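**Mai 2025 – paillasse chauffage/agitation**

Le bloc alu pour flacons est enfin là, et quel plaisir ! Florence l'avait commandé chez Bimmont en avril. Il se pose sur le plateau de l'agitateur bleu, deux poignées noires de serrage, un puits au centre.

- flacons : les petits, dans le porte-flacons rouge, à droite
- consigne : jusqu'à 200, jamais plus sans prévenir Matvii
- laisser 3 min de stabilisation avant de noter
- nappe noire à garder – on repère bien mieux le verre dessus

À voir avec Brock : un second bloc, 7 puits ?
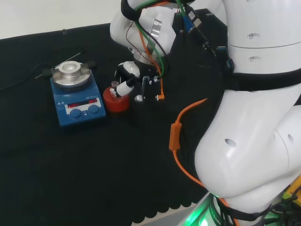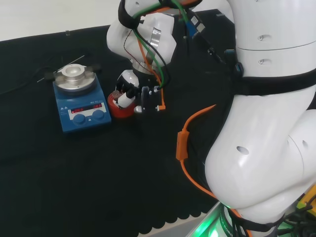
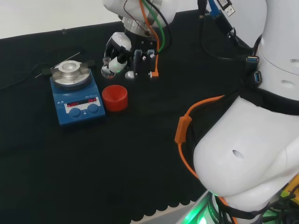
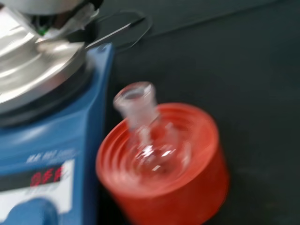
*L'agitateur bleu et le récipient rouge à sa droite.*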